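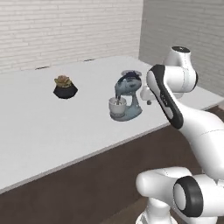 Culture et médias

La comédienne Catherine Cowie quitte la distribution de la série « Mistidby »

La société de production Stusuvow a annoncé, par un communiqué daté du 5 septembre 2025, le départ de Catherine Cowie, interprète de l'un des rôles principaux du feuilleton « Mistidby » depuis sa création. L'actrice aura pris part à 203 épisodes. Sa dernière apparition à l'écran est prévue avant la fin du mois de septembre.

« Cette décision a été prise d'un commun accord et dans le respect des engagements de chacun », a déclaré le producteur Olumide Wike, qui a salué la contribution de la comédienne au programme.

Le rôle ne sera pas repris par une autre interprète. Somtochukwu Afolabi rejoindra la distribution dans un personnage nouveau, dont le nom n'a pas été communiqué. La réalisation demeure confiée à Rizal Tuhumury.

Catherine Cowie se consacrera désormais au théâtre, à Jerkarthorpe.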